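Front loader walking on a smooth floor

kvik_80
Joined April
Machine sits directly on a smooth gray floor, close to the wall. At high spin it creeps forward nearly 2 inches per load. Level checked both ways. Feet or pads?

Trevaskis K
Pads. Rubber, one per foot. Mine stopped moving.

l_camargo
Disagree. Pads hide a loose lock nut. Rock it corner to corner first, then tighten the nuts up against the cabinet.

kvik_80
No rocking that I can feel. Basket sits in front, but I can still get at the filter cover at bottom right.

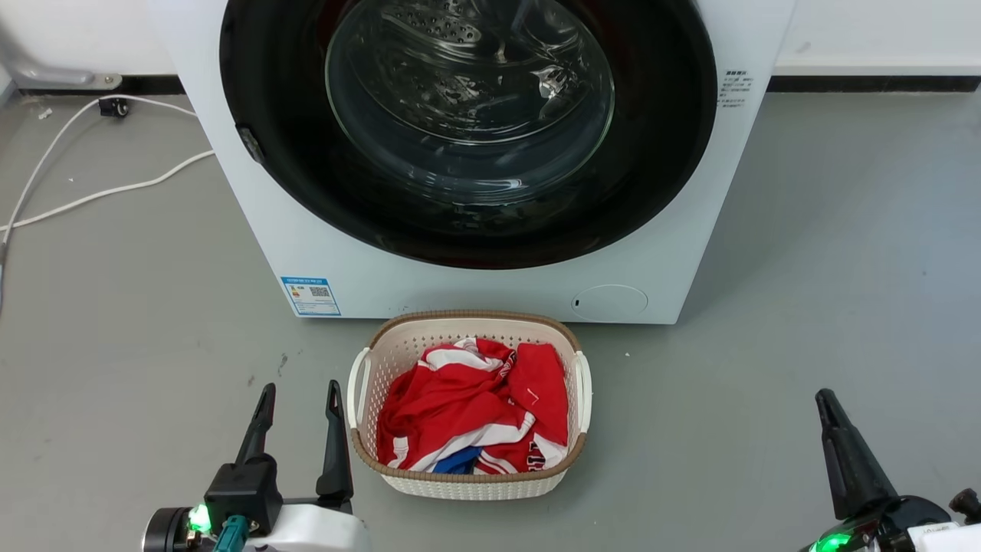
Transit bolts came out at install. Towels are the worst - a mixed load at the same speed hardly shifts it.

Engstrom90
Then it's load balance. Drop the spin one step for towels and leave the feet alone.

Trevaskis K
Lower spin means wetter towels. Still pads.

l_camargo
Check the nuts with a wrench before buying anything. By hand is not tight.

kvik_80
Rear left nut took half a turn. Will run towels tonight at full spin.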